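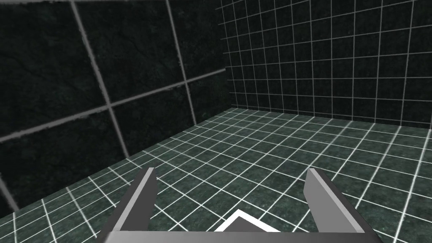 Regrouting the bathroom over the bank holiday. Posting as I go so I have a record of what I did and what it cost.

Existing tiles are staying. The old grout has gone brown in the shower corner and there are gaps you can get a fingernail into. Flat is 22 years old and I think it's the original.

Started with a hand rake. Gave up after one row. Borrowed an oscillating tool with a carbide blade from the tool library on Mirier Road, £5 for the weekend plus a deposit. Much quicker.

Keep the blade off the tile edges. I chipped one behind the door where it won't show, and slowed down after that.

You only need to take out two thirds of the depth. I went deeper in the shower where it was crumbling and left the rest.

Dust gets everywhere. Door shut, window open, proper mask, old sheet over the basin. I still found it in the hall cupboard.

Went to Kowalczyk for the grout. They had two greys in stock and neither matched the floor. Bought the lighter one, 4 bags. The calculator on the Ponero website said three, so there's one spare – they take unopened bags back with the receipt.

Mixed it too wet the first time and it slumped out of the vertical joints. Second mix was more like toothpaste and stayed put. Small batches, half a bag at most.

Work it in diagonally with the float. If you go along the joint you drag it straight back out.

Someone asked about sealing. Mine is a cement grout so yes, once it has cured. The bag says three days. I'll give it 5 and wash at the gym until then.

Corners and the line where the wall meets the floor get silicone, not grout. Mine had grout there before and it had cracked the whole way along.

First wipe with a damp sponge after twenty minutes, then the haze the next morning with a dry cloth. Change the water more than you think you need to.

Tuesday, May 27, 2025. All the grouting is done. One low patch by the waste pipe that I'll top up tonight.

Tool went back this morning. The Rernton bus was on diversion so that took most of an hour – silicone next weekend.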